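Brolness Robotics Club: What We Did With February

Club notes by Tiburcio Ventura

If you missed the last few build nights, you missed a lot! The humanoid team has finally moved from standing practice to table practice, the beginners' group has its line followers running (mostly on the line), and we have a date problem with the Omholm meet that I'll get to further down. Grab a coffee, because this is a long one.

First, the big news. Table practice is what we've all been waiting for since the fall, when the team spent week after week on nothing but balance. I know it tried people's patience. I sat through plenty of those nights myself, watching plots of ankle torque and eating other people's pretzels, and I loved them, but I'm aware I may be in a minority there. Now the robot gets to use its hands, and the whole mood of the group has changed. People stay late. People who swore they only liked soldering are suddenly arguing about wrist angles!

The task is the one from the Sasberg Challenge student division: fruit and a basket on a table, with the robot standing on its own two feet while it works. You get 10 minutes per attempt at the meet. Points come from clean grasps and from where things end up, and you lose points for shoving the basket around or dropping anything on the floor. It reads like a chore a four-year-old could do before breakfast, and it has eaten every hour we've given it.

Why is it so hard? Well, reaching out moves your weight forward. You and I lean back a hair without thinking about it. The robot has to be told, and the amount depends on how far the arm goes and how quickly it gets there. The team started with slow reaches close to the body and has been stretching them out a little at a time. Then there's the camera calibration (a small error at the shoulder turns into a big one at the fingers), and then the fingers themselves, which have to come down over the fruit at the right height or they just nudge it along the table. The banana is the worst of the lot because it's long and curved, and the right grasp depends on which way it happens to be lying.
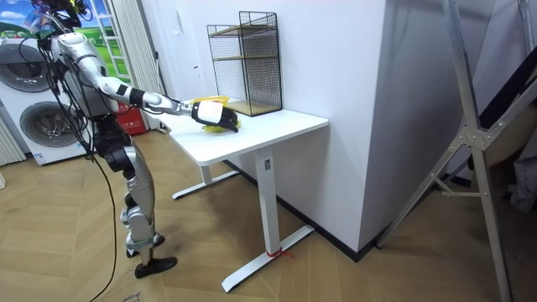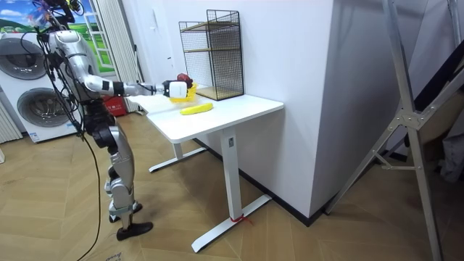

Reaching out over the white desk, in both shots, with something yellow to deal with on the tabletop.

Does the robot have to know in advance where the fruit will be?

The rules let the judges place each piece anywhere inside a marked area, so a memorized motion won't get you far. Our code looks for the fruit first, picks a grasp, and then plans the arm path from wherever the robot is standing. During early practice we did use fixed spots, and I'd suggest any new team do the same until the arm moves the way you expect.

A word on the learning side, which the two newest team members have taken over with great gusto. They've been driving the arm by hand to record practice grasps, and the plan is to get to 1,000 before the meet. We're at 300 now. If you have a free hour and a steady hand, come take a turn! It takes a few minutes to get the feel of it and after that it's very hard to stop. You don't need to write a line of code. Sign up on the sheet by the door and put down which evening you can make it, and please write clearly, I spent ages last time trying to work out who "Brnd" was.

The team also rewrote the stop routine, so the robot now holds its stance when someone calls a halt. The old version let the arm go limp straight away, and the sudden swing did the balance no favors. Big thanks to everybody who stayed to test it over and over. Everyone at practice still needs to know where the stop button is before the motors come on. Ask if you're not sure. I will happily show you five times.

Over in the beginners' group, we're up to 38 members, which is wonderful and also means we're short of chairs. They're working on Issa, our little two-wheeled kit, and the first course is a plain loop of black tape. Sensor height has been the big lesson. Too high and the room lights confuse everything, too low and the front scrapes on the tape seams. Next up is a course with a gap in the line, and I can't wait to see what they come up with. My own first attempt at a gap, years ago, drove straight under a bookcase and stayed there until the battery died.

Now, the date problem. The Omholm meet has been moved, and it lands on top of the school concert. Several of you play in it. We've asked for an afternoon slot so the musicians can do both, and the organizers sounded friendly about it. I'll post the answer on the club board as soon as I have it. Please don't drop out of either one yet!

Small things: the metric hex keys are missing again, all the small ones. Check your bags. The blue spool of filament is spoken for. And if you borrow a laptop charger, bring it back the same night.

Table practice starts at 6:30 p.m. and parents are welcome to sit in.

Comments

rowan_p: My daughter came home talking about ankle torque for an entire dinner. Thank you, I think? She's signed up for two evenings of driving the arm.

Mika's dad: Found three hex keys in the bottom of a backpack. Returning them with apologies.

gearhead_lu: Did the team try foam on the fingertips? We did that at my old club and it helped a lot with slippery fruit.

T. Ventura: @gearhead_lu Not yet, but I'd love to! Bring some along if you have it and we'll give it a go.

Recent items

Line Followers, Week One: Tape Everywhere
How We Label Our Batteries
Notes From the Sasberg Rules Evening
Wanted: Folding Chairs

Contact the club | © Brolness Robotics Club | Back to top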